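Civness Faceted Tumbler, white
Item 788, sold by Politden Home

I've gone through a silly number of bathroom cups (glass ones, mostly, and glass and a tile floor don't mix), so when Torben Rieger at Politden showed me this little white one in February I said yes on the spot! The rim has flat sides all the way around, a bit like an octagon, and I find it much nicer to grab half asleep than a plain round one.

My test is always the toothpaste. I want to drop the tube in cap down so it's ready for the morning, and I want a brush in there next to it. 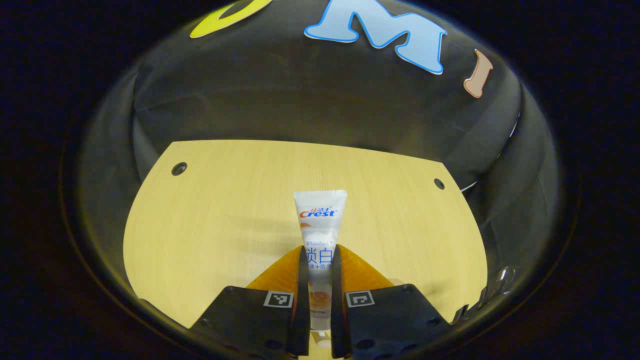 A full tube is heavier than you'd think, and a tall skinny cup goes right over. I keep this one short for that reason, and there's still room for a brush to lean.

It rinses out fast too. I do mine every 3 days or so, with warm water and a drop of dish soap.

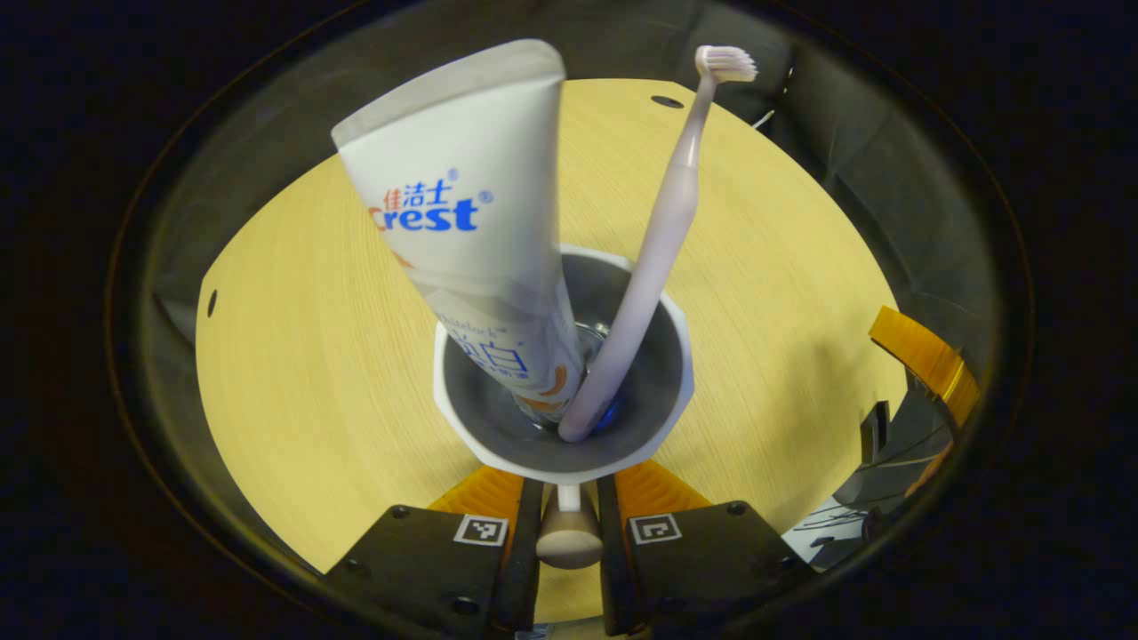 White is the only color I have right now. I asked for a green and I'm still waiting, so check back.

Ships in a plain box within 20 days. Toothpaste and brush not included. Orders of 3 or more go out together.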